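Outubro, quase meia-noite

Querido diário, não consigo dormir de tão contente. Passei o dia inteiro com a garra na mão e o pulso queixa-se, mas a contagem do Flurkitz já vai em 154 episódios e a meta do mês são 600! De manhã tinha a certeza de que ficaríamos pelos 80. Mudámos uma coisa parva: cada um grava sempre o mesmo gesto durante uma hora seguida, em vez de saltar de tarefa em tarefa, e de repente a mão deixa de pensar e os movimentos saem limpos.

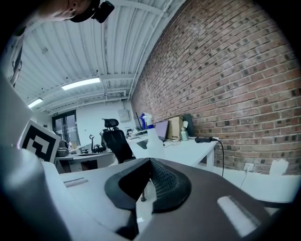 Garra na mão, boné na cabeça, parede de tijolo ao fundo.

O objeto do dia foi o borrifador branco e azul. Pegar, levantar, pousar. Parece pouco, eu sei, mas é um objeto ótimo para ensinar (a cabeça do gatilho aponta para um lado e isso obriga a escolher por onde se chega). Fui variando a aproximação, ora mais baixa, ora de esguelha, e apontei tudo no caderno, até as tentativas falhadas. O Sunell, que é o nosso programa de triagem, deita fora os episódios em que os marcadores desaparecem demasiado tempo, e hoje quase não deitou nada fora. Que alegria ver aquela coluna verde!
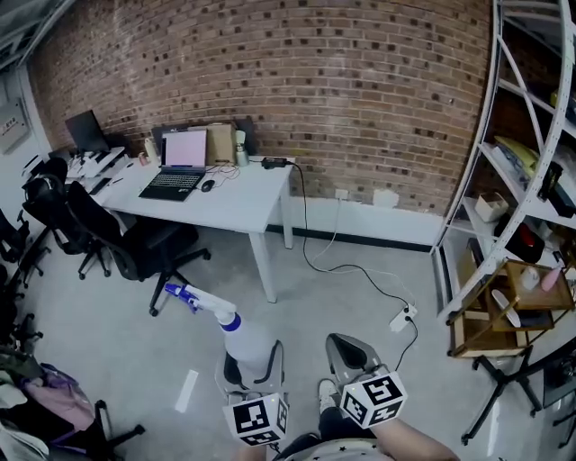 Seren Penry acha que eu devia deixar de apagar as hesitações: para ela, um episódio em que a mão recua e corrige vale por três perfeitos, porque o modelo também vai ter de aprender a emendar-se.

Fiquei a remoer nisso durante o almoço e acho que tem razão. À tarde criei uma etiqueta nova, «correção», e comecei a guardar tudo o que antes ia para o lixo. Também passei a pegar mais devagar, com o borrifador bem de pé entre os dedos, e a segurar um instante antes de o pousar. Esse instante faz falta, os episódios antigos acabavam todos de repente.

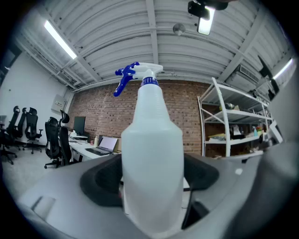 Devagar demais também não, escreveu Bevan no grupo, senão ficamos com um robô que adormece a meio da tarefa.

Ri-me alto. Combinámos cerca de 1000 episódios antes do primeiro treino a sério, metade lentos e metade a ritmo normal. Amanhã começo pelos lentos, às nove, e tenho de me lembrar de carregar as baterias e de pedir a Zovach a lista de objetos novos.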